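Feb 17, 2025

# The table still needs a person

My sister-in-law asked me last month when she could buy a machine that clears the table after dinner. She has three kids and she was serious. I told her not soon, and she looked at me as if I were holding one back.

I have worked on gripping tools for 12 years, first on packing lines and now on household chores. Clearing a table is a good test because everyone knows how to do it. A cup goes to the sink. A wrapper goes in the trash. A child of six can manage both, with some complaining.

Take the cup first. A clear glass is hard for a camera to find, since much of what it sees is whatever stands behind the glass. If there is still a bit of drink in the bottom, the cup also has to stay upright the whole way. People do this without looking. With grippers in our hands, even we slow down.

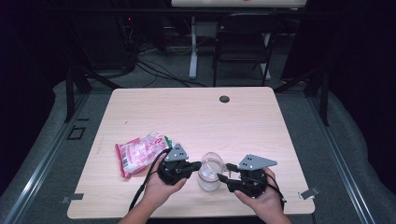
*Two hand-held grippers closed on a glass cup, with a snack bag beside it on the table.*

Makis Dimitriou, who used to run the line next to mine, thinks I worry too much about glass. His view is that better cameras will fix it, and he may be right. Rigid things keep their shape. Once a machine has found the cup and has a good hold on it, the rest is mostly careful driving.

Plastic bags are another matter, and I don't think enough people in my trade admit it. A bag has no fixed shape. It folds when you touch it, it shines under the lights, and the printing bends along with the film. It can puff up and hide the finger that is supposed to be holding it. Pick it up by one corner and you have a different object from the one you planned for.

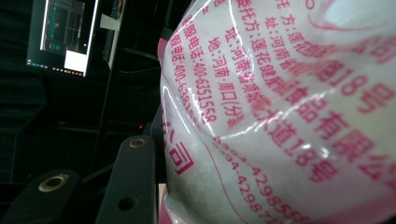
Factories got around this years ago by keeping the mess out. On a packing line every bag arrives the same way up, at the same speed, with the same thing in it. I once watched a line at Flirketti handle 600 bags without a stop. Then one came down folded over and a worker had to reach in and straighten it. That was a good line, built by people who knew what they were doing.

A kitchen can't be set up like that. Loukia Panagiotou argues that it could be, at least in part, with trays and marked spots for dishes. I don't want to live in that kitchen, and I doubt many buyers do. If I have to put the cup on its mark, I may as well carry it to the sink.

So my answer is that machines can do pieces of the chore. I would trust one today to move a mug across a clear counter. I would not trust one with a whole table after a family dinner, and I would be careful with any company that says it has that ready to sell. Ask to see it done on your table, with your trash on it.

My sister-in-law has gone back to making the kids do it. The oldest wants to be paid.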